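From the Kitchen Shelf: The Plate with a Low Rim

In the April issue I wrote about cups, and several readers answered that they would like to hear more about plates. I was glad, because plates are the thing I think about most when I set a table. A cup can be strange and we forgive it. A plate must work every day, for soup that is almost a stew, for one slice of bread, for the cake that came too late in the evening.

When I moved to Hima I had only one suitcase and no dishes. The apartment had a kitchen cupboard with 4 plates in it, all different, left by people who lived there before. One of them was flat as a sheet of paper and everything ran off it. Another was so deep that you could not cut anything without hitting the side with the knife. I ate from both of them for a whole winter, and this is how I learned what a rim is for.

The low, raised rim is for me the best one. It stops the sauce, but it lets the fork and the knife come in from the side at a comfortable angle. It also gives your thumb a place when you carry the plate to the table. In my first language we have a word for such a plate which means more or less "the one for all days." I did not find a good English word for it. In the shops they say "coupe" or "dinner plate," and they do not always mean the same thing with these words, so it is better to look at the side of the plate than at the label.

The people at Tultico, the small secondhand dish shop behind the bus station in Ojala, sort their plates by color and not by size. I thought this was a mistake when I came there the first time. Now I like it. You stand in front of the blue shelf and you see how many blues there are, and how differently they behave with food. Dark blue makes rice and potatoes look very bright, but it also shows every scratch from the knife. Light blue is more quiet. Eggs look good on it, and tomatoes, and anything with green herbs. Brown stew looks a little sad on it, I must say, but brown stew looks a little sad on most things.

I paid 5 for my last light-blue one, and I have used it almost every morning after that. My advice is to buy one and live with it for a month before you buy the full set. Put it on your own table, in your own light, without a cloth and with nothing on it. On a white table a pale plate can almost disappear if the color is too weak. If the inside is slightly darker than the rim, the eye finds the shape at once, and the table looks set even before the food arrives.
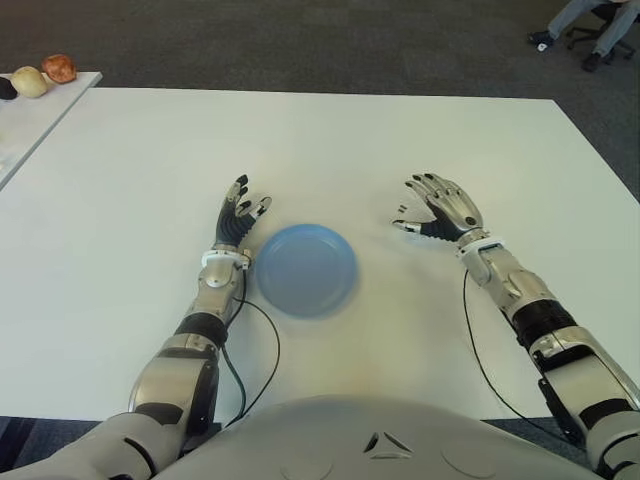

Light blue on white, with the inside a little darker than the rim.

A few words about storing. I had the habit to pile all plates in one tower, the small ones on top of the big ones, and each time I needed a big one I lifted everything. Now I keep two low piles next to each other. Between the plates that I love most I put a round piece of old cotton cloth, cut from a pillowcase. It takes ten minutes to cut them and they last for years.

For washing, I use warm water and a soft sponge, and I wash the plates before the pans. Gray marks from the cutlery usually go away with baking soda and a wet finger – rub slowly, in small circles, and rinse well.

The plate swap at Hukel Hall will be held again in May, in the afternoon, from two o'clock. Last year there were 184 plates on the tables at the start and 112 of them went to a new home. Please bring only plates without cracks. Small chips on the bottom are fine if you show them to the person who takes the plate. Newspaper for wrapping will be at the door, but a strong bag you should bring yourself.

In the next issue I will write about bowls, and about the question if a pasta bowl is a bowl or a plate. If you have an opinion about it, please send it to the newsletter address before the end of the month.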